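Two arms on the bench, part four: the enclosure is finished, mostly

December 13, 2022

The last post ended with both arms bolted to a sheet of MDF and the MDF clamped to my workbench. That setup lasted until June. Every time one arm moved fast the clamps crept, and every time the clamps crept I had to redo the calibration. I did that enough times to get tired of it, took the whole thing apart, and started over with aluminum extrusion.

The new frame is a box with an open front. The arms mount to the front rail and reach in over the table. I ordered the extrusion cut to length from Zeller, a small supplier that does odd lengths without a minimum order. The cuts were square. One rail came 8 mm too long, which was my mistake on the order form, and I trimmed it with a hacksaw and a file. That took most of an evening.

Squaring the box was the slow part. I put it together loosely, measured the diagonals, tapped the corners with a rubber mallet, tightened one side, and measured again. If you build one of these, buy more T-nuts than you think you need. I dropped plenty of them, and the drop-in kind like to turn sideways in the slot just when you put the bolt in.

For the walls I first used plain white panels. They looked clean and they gave me trouble. My software for finding objects worked well against white and then fell apart whenever I moved anything to a different background. I wanted something busier in there all the time so that I would stop fooling myself. I had most of a roll of wallpaper left from the hallway, with bullfinches and pinecones on it, so I papered the panels with that. It went up with ordinary paste. The seams are not perfect.

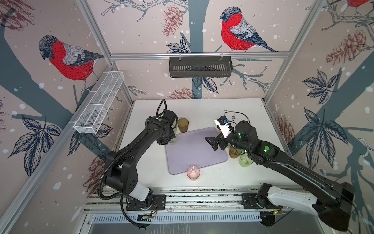 The baskets came after the walls. I wanted places to put things that weren't flat on the table, because every test I had done up to then was moving an object from one spot on a flat surface to another. The black one hangs on a crossbar at the back and the white wire one runs along the left side. Reaching the back one takes more care than I expected. The arm has to come in nearly stretched out, and at full stretch the small errors in each joint add up.

My standard test now is cups and a tray. The cups are cheap plastic ones in different colors. They are light and a bit flexible, so a gripper that squeezes too hard will bend the rim, and one that squeezes too little will drop the cup halfway. They are also see-through, and the depth camera does badly with that. I could have picked an easier object. I tried wooden blocks for a week and learned very little from them.

The control software is my own and I call it Roruver, for no good reason. It is 177 commits old now and the early ones are embarrassing. It runs both arms from one process. I had them in separate processes before, passing messages back and forth, and the timing drifted enough that the arms would sometimes try to be in the same place. Nothing broke, but I did shear a screw on one of the brackets. With a single loop running at 30 Hz the problem went away. I know people run faster loops than that. For picking up cups it is fast enough.

Wiring is still a mess. The cable for each gripper has to follow the arm through its whole range without pulling tight or catching on anything. I tried zip ties, then spiral wrap, then corrugated conduit. The conduit works best because it keeps a loop in shape and doesn't snag on the joint housings. I still need a proper box for the electronics.

A few people asked about cost. I kept a rough spreadsheet and then stopped keeping it. The frame, the brackets and the hardware were the cheap end of the project. The servos were the expensive end. I bought those secondhand from a shop in Emden that was clearing out stock, and one had a worn gear that I had to replace.

Next is a long run. I want to do 1000 cup moves with the arms taking turns, log every drop, and see which joint gets sloppy first. My bet is the wrist. After that I'd like to swap the gripper jaws for the softer Zanetti pads, which have been sitting in a drawer since I ordered them. The mounting holes don't line up with mine, so there is an adapter plate to draw first.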